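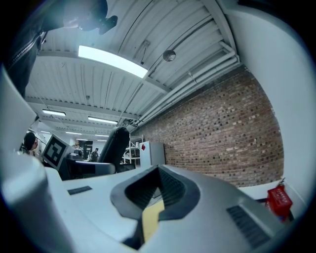 Under the ribbed metal ceiling at Drorkwood, with one of the long strip lights on.

Ourania Margaritis has run the Drorkwood workshop in Indcombe for six winters, and the first thing she talks about is the roof. "It's metal, so you hear all the rain," she says. "In August it holds the heat. By Monday morning in January you want your coat on until lunch."

The room is 82 feet long. She chose it over a smaller place on the Ukura road because of the height. "I can stand a full sheet on end and turn it around. I couldn't do that before."

The lights came up next. Tove Nørgaard, who shares the lease, wanted them replaced the year they moved in. The quote was $362 a fixture, and they put it off. "They're fine," Margaritis says. "Tove says they hum. I don't hear it."

Her next job is the crossbeams, which she would like to clean before spring. She has priced a rental lift at $248 a day and hopes to finish in one.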